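Monday, pm

Sock sorting / pairing again, Prodow knit lot. Omar Jaber on the list, me on the socks.

Lighting left as it was, blinds down. Tipped out the bag and started matching by cuff first, then toe, then length. Colour is no use on its own, the greys and the lavenders go very close under these lamps. Had two wrong pairs before tea, both my fault.

Terry ones shed. Fluff on everything, need the lint roller back from Hakim's bench. Loose threads: do NOT pull, snip them. Omar pulled one last time and teh toe went.

Wash tag numbers up to 143 entered. Rest tomorow. 60 degree wash batch still to come from Firton, keep seperate.

To do: second tray, fresh labels, ask Wuvham re odd sizes.
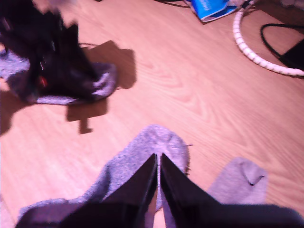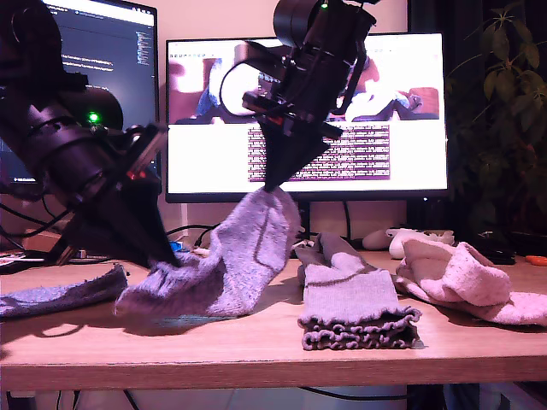
Socks, lavender-grey lot, both pics. Not paired yet.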